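Londex puts two sets of gripper fingers through a clothing trial
03/03/2023

Londex has finished the first part of a trial comparing finger designs for hand-held grippers, using clothes and bedding in a furnished bedroom at Gevthorpe.

The company wants to know which fingers hold thin, slippery cloth best before it settles on a pair for its Pavik arm. People work the grippers by hand and a camera on each tool records the job.

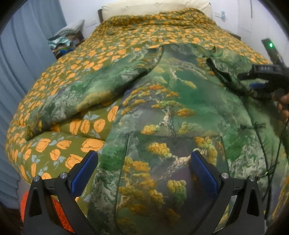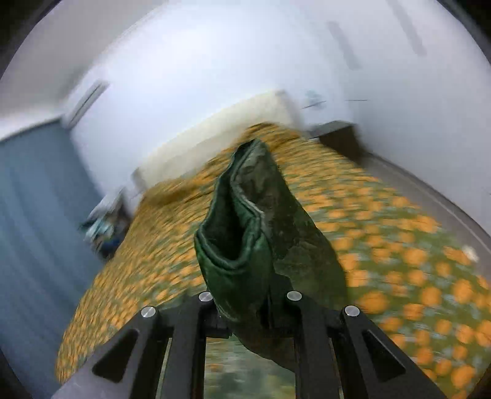

Both rounds were done over a patterned bed covering. Blue textured pads were fitted to the fingers in the first picture.

The trial ran through February and took in 14 garments, from silky jackets to heavy knits. Each finger set was put through 500 grasps, and operators noted every time a fold slipped or a second layer was picked up by mistake.

Londex said padded fingers were kinder to fine fabric but slower to let go. Narrow tips did better on seams and hems, though they sometimes left a crease. The full results will go to Pant, which is writing the controller software for the arm.

One reader who works with similar tools wrote to us that grasp counts tell only part of the story, and that pad wear should be reported as well. A new pad will grip almost any cloth, the reader said, and the fair test is the same pad at the end of the month.

Londex said it had kept the used pads and would measure them. Part 2 of the trial, on towels and fitted sheets, will use the same room and the same cameras.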